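Fake Flowers, Real Table: A Gallery

Home > Things We Keep > Flowers

Every few years somebody on the internet announces that artificial flowers are tasteful again, and every few years I feel briefly vindicated before remembering that I never stopped buying them. I have killed mint. I once killed a cactus that was sold with a tag reading "thrives on neglect," so evidently I neglected it wrong. Silk and plastic and I have reached an understanding.

This page started as a way to keep track of which stems I owned, so I'd quit coming home from Mohamedi with a fourth bunch of the same eucalyptus. It has grown. The pictures are in the order I got around to them. Captions are mine, and so are the opinions about peonies.

THE PEONIES

Bought in pink, faded to the color of a bandage, loved anyway. They spent two summers in the west window, and I was warned. A real peony lasts a week and drops its petals all over your mail. Mine have lasted long enough to be dusted, which I did once.

THE EUCALYPTUS (ALL OF IT)

See above regarding the fourth bunch. Good filler, though. Put eucalyptus next to anything and people assume you had a plan. The Gisimach kind has a wire down the middle and will hold whatever shape you bend it into, including the shape it was in when you sat on it.

THE TULIPS

Flirard makes a rubbery tulip that feels alarmingly like the real thing. Guests touch them, then touch them again, then look at me as if I've done something. They droop over the edge of a pitcher very nicely. Do not store them touching anything printed. Mine picked up a headline.

THE SUNFLOWER

There is one. It's as big as a dinner plate and looks like it's about to ask for my insurance information. Lives behind the door from September on, comes out for the harvest supper, goes back behind the door.

THE BERRIES

Red, on picks, sold for December and used in every month that isn't. They shed. I have found them in shoes. If a recipe on the other side of this site ever seems to call for something red and shiny, please write and ask before you eat it.

A WORD ON STORAGE

I used to keep everything in a garment bag, which gave the roses the look of having slept on a bus. Now the big heads get containers with some height to them, and anything flat goes in a drawer with tissue. You want to see what's in there without taking off a lid and digging. Hydrangeas especially hate being dug through. The petals catch on each other and you end up lifting out the entire family by one member's collar.

If a head does get squashed, a hair dryer on low and a little patience will bring most of it back. High will bring back something else. I have a daisy I use to illustrate this.

Dust comes off with a soft paintbrush. The salt-in-a-paper-bag trick also works, after which you own salty flowers and a gray bag.

THE BLUE HYDRANGEAS

My favorites, and the reason the peonies sulk. The Gidton store had them on a Monday, in a bucket by the register, which is exactly where you put something if you want me to buy it.

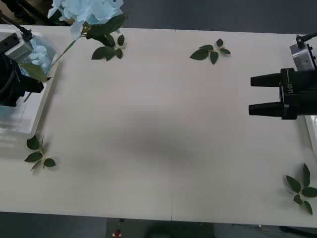 Page last changed: December. Sunflower demoted, hydrangeas added.

Pale blue, with a faintly frosted look to the petals, like they've just come in from somewhere colder and better dressed. The head on this stem is a good big one with broad dark leaves under it, and there's more of the same blue in the clear container at the left. The green sprigs scattered on the white table can go wherever an arrangement looks thin. Mine always looks thin on the side facing company.

I go back and forth on a vase for these. Something plain, I think. A hydrangea is already a crowd, and putting one in a patterned vase is like seating two talkers together. Keep the leaves on if you can. Without them the head looks like a bath sponge with ambitions.

Next up, when I find the box: the wisteria, which is eight feet of purple that I bought for a porch I no longer have.

Back to Things We Keep | Baskets | Ribbon | Jars Without Lids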